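Inicio Relatos Archivo Contacto
Buscar en el blog... Buscar

El canalón de Mokard

Compré la casa de Mokard en septiembre, con el canalón colgando como un párpado cansado.
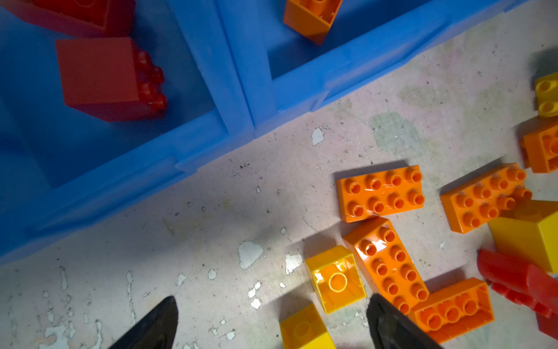
Según Ülle, un canalón no se cae, se rinde — y el mío llevaba años pensándoselo. Subió a la escalera, metió la mano entre las hojas y sacó un reloj de pulsera. ¡Andaba! Yo le pedí presupuesto y ella me pidió silencio, que quería oírlo.

—Cambio seis metros y le dejo el reloj —dijo.

Acepté sin pensar. Esa noche llovió a mares y el agua bajó por donde debía, pero a las 4 me despertó un tictac en el tejado. Miré la mesilla — el reloj ya no estaba.

2 comentarios

Skirnent: ¿Y volviste a llamarla? ¡No nos dejes así!

Flandine: Mi abuela oía lo mismo en su tejado, y era de pizarra.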